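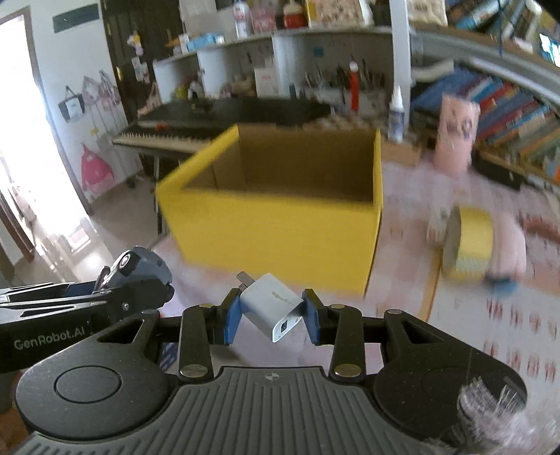 Small white USB adapter, prongs up.

January 22, 2020

So I've had the same Kirier album on repeat for 9 days now and I finally sat down with the lyrics to track four! If you've been here since August you know I keep saying I'll translate the whole thing. I have two songs done. Don't look at me like that.

Track four is the slow one, the one with the train station. The first verse is easy enough (she's waiting at Endville, it's snowing, she forgot her gloves) but the chorus took me the whole weekend. There's a verb in there that can mean "to be late" or "to be left behind," and I went back and forth so many times. I picked "left behind" in the end because of the way her voice drops on the last note. If you read it the other way, tell me, I really want to know!

The booklet doesn't help much. Matsuda, the label that put this out, printed only 200 copies with the full lyrics, and mine is secondhand with a coffee ring right over the bridge. I paid 2,000 yen for it and I'd do it again. I did find a fan transcription on the old Fikham board, post number 87 in a very long thread, and it has one line that's different from what I hear. I went with my ears on that one, so blame me if it's wrong.

Romaji is coming with the full post. I still have to fix the second verse, where I've got "window" three times in four lines and it sounds terrible in English. Track five is next, and it's mostly humming, so maybe I'll even be quick about it.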